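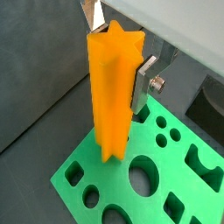

Star prism, green board. Five points, ridged down the full length.

1/ Notes on shape sorters, specifically on why the star is the hard one. I have been keeping a placement log at the Skonulcombe toy library since December. It now holds 2,300 attempts across all shapes, and 797 of those are the star.

2/ A round peg has no rotational error. Get the center over the hole, keep the axis vertical, and it drops. A five-pointed star repeats every 72 degrees, so the worst case is 36 degrees off, and it will already refuse to enter well before that.

3/ At 18 degrees you are halfway to the worst case. From directly above this is obvious. From a low seat it is hard to see, and most people push harder. Pushing harder does not rotate anything.

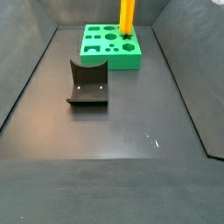 4/ Length is the second variable. A short peg with a small tilt still finds the opening. On a long one, a tilt you would call negligible at the top moves the bottom tips sideways far enough to land a point on the rim.

5/ My log sheet has three failure codes: R for rotation, T for tilt, W for wrong hole. R and T get confused constantly. If a small twist frees it, I write R. If straightening it frees it, T. If both happen at once I write RT and move on.
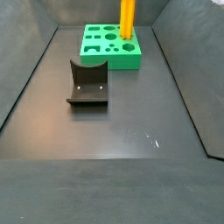
Front row: arch, three small rounds, hexagon at the right end.

6/ The hexagon repeats every 60 degrees, so on paper it should be slightly easier than the star. In my log it is a lot easier. The flats slide against the walls and correct themselves. Star points catch.

7/ Clearance matters more than age grading. The Groltus set is loose enough that R barely shows up. The Lindgren set is tight and R dominates. I would like both makers to print the gap on the box.
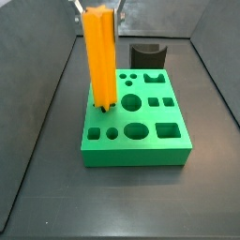
8/ Wrong-hole errors depend on how alike the openings are. A star has no competitor, so W is rare for it. The two small squares side by side in the middle row are another matter: nearly the same size, and a quick glance won't separate them. I log those as a pair and only score W if the piece goes outside the pair.

9/ Sheet template is in the Camenell folder, same link as before. Version 4 adds the RT column. Old sheets still import, but RT comes in blank and has to be filled by hand.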